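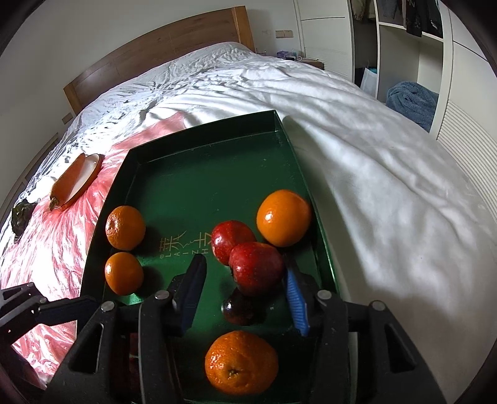

Switched my weekly shop from Grakitz to the market on the hill in April and kept every receipt for a year. Fruit was the bit I expected to save least on. A tray with apples, oranges and a plum in it, like mine, came out cheaper most weeks, and the oranges were where the gap was widest.

Total saved over the year: £50. Less than I'd hoped. I'd told my sister it would be double that.

Veg was close to even. Onions and carrots were dearer at the market all winter. Potatoes cheaper, but only if you buy the big sack and have somewhere dark to keep it.

Eggs I gave up comparing. The sizes don't match and Grakitz changed its boxes twice.

Bus fare is the catch. I walk there and get the bus back — if I'd ridden both ways the saving would be gone.

Lamai Khamphan asked about bread. Didn't count it, I bake most of ours.

Also asked: which stall. Suwannarat, second row, for fruit. They let you pick your own. Go before ten if you want plums.

Things I still buy at Grakitz: rice, tinned tomatoes, washing powder, tea. No point carrying those up and down a hill.

Spreadsheet has 2,676 lines and I'm not doing it again. Happy to send it to anyone who wants it — Tumaini Rashidi already has a copy.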